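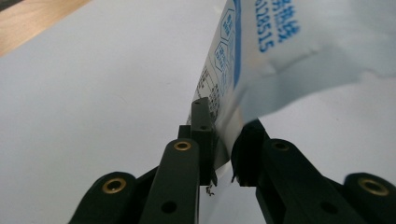
Galerie — Emballages du quotidien, sur fond blanc

Partages : 17 — Commentaires : 3

La fiche « Emballages » du cahier Grandier promet qu'il suffit de poser un article sur une grande feuille claire pour bien le voir. J'ai des doutes. Un sachet plastique froissé sur du blanc, cela fait surtout des plis et des reflets, et l'œil ne sait pas toujours où s'arrête le film et où commence le papier. Le carton s'en tire mieux, avec ses faces plates et ses couleurs franches.

On me dit aussi, chez Egan, que la feuille protège la table. Peut-être. Elle se marque vite, elle glisse, et le rouleau de 60 mètres acheté en février me paraît cher payé pour du papier uni. Les avis lus chez Dinent sont enthousiastes, tous rédigés sur le même ton — je les prends donc avec des pincettes.

Deux articles seulement dans cette page. Je n'ai pas retenu les boîtes de conserve ni les bocaux, trop brillants à mon goût, et la série de Ridgate sur les bouteilles attendra que quelqu'un me prouve son intérêt.

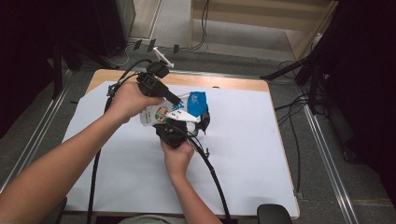

Brique de boisson blanche et bleue, couchée au-dessus de la feuille. Du vert, de l'orange et du rouge sur l'emballage : beaucoup de couleurs pour si peu de place.

La fiche conseille de présenter les briques debout. Je préfère les voir à l'horizontale, même si le texte imprimé devient pénible à lire. Quant au sachet, aucune position ne m'a convaincu, et le conseil de le lisser à la main avant de le poser n'a tenu que quelques secondes.

Mis en ligne le 2026-07-10

Partager cette galerie — 17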